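Can a Machine Clear the Table Yet?

The household automation program at Avex has spent the past year on one modest question: whether a robot arm can put a room in order without being told where each thing is. Its lead researcher received us in March and was careful with her claims.

"We can pick up a mug," she said. "We can't yet promise to pick up your mug, in your kitchen, on the first try."

Much of the work is done in simulation, where the arm can practice the same reach under changing light and with different objects close by. The program has built 595 virtual rooms for this purpose. A mug remains one of the harder items, she explained, as the gripper must settle on the rim or the handle and keep clear of whatever stands next to it. 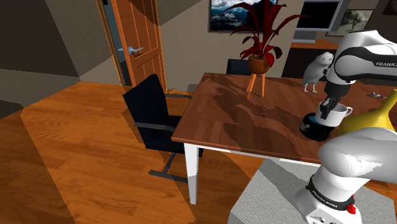
Colleagues at Carrilho take a more cautious view. One engineer there remarked that success in a simulated room says little about a sticky counter or a chipped cup, and that a chore should be called solved only when a family would leave the house while it is being done.

The researcher did not dispute the point. Trials in a furnished apartment in Bustow are planned, with 300 attempts at each task. Shop-floor work, she added, is further along, as parts arrive in known positions.

"A shelf in a warehouse is arranged for the machine," she said. "A dining table is arranged for people, and they move things."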